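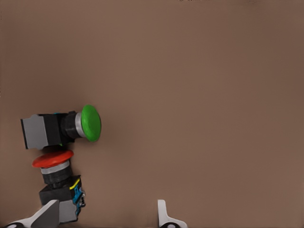
Plurkstead Controls has approved money for two robot cells at its Lacerda plant, the company told staff on December 5, 2020. The cells will take over part of the push-button line, where operators now sort, turn and seat each assembly by hand. Before any hardware is ordered, the engineering group is working through the job in simulation, using models of the plant's own parts. The green and red mushroom-head buttons are the first to be tried, and the way they come to rest matters to the budget. A green one on its side, touching a red one that points another way, is harder for a two-finger gripper to deal with than a single button in a tray.

The approved figure is $231,000. Quotes from the supplier, Trarau, came to $216,000 for both cells, including arms, grippers, guarding and installation. The remaining $15,000 is set aside for spare fingers and operator training.

"The arm is the easy part to price," said Fatemeh Arabzadeh, who manages capital spending at the plant. "What we got wrong on the last project was everything around it – fixtures, feeders, the extra week of electricians. I wanted those on paper first."

The main open question is how parts will reach the robot. A bowl feeder for each button type would present them one at a time but would add cost and take up floor space. Picking from a flat table would be cheaper, provided the gripper can separate buttons that touch. The simulation work is meant to settle that before the order is signed in January.

Ieuan Prosser, the line's process engineer, said the group is also comparing finger shapes. Narrow fingers fit between parts more easily, he said, but he wants to be sure they don't mark the caps or catch on the terminal screws.

The plant expects the equipment to pay for itself in 18 months. No jobs will be cut, according to the notice to staff, and operators on the line will be offered training on the new cells. A separate request for vision software from Zokis has been put off until the feeder decision is made.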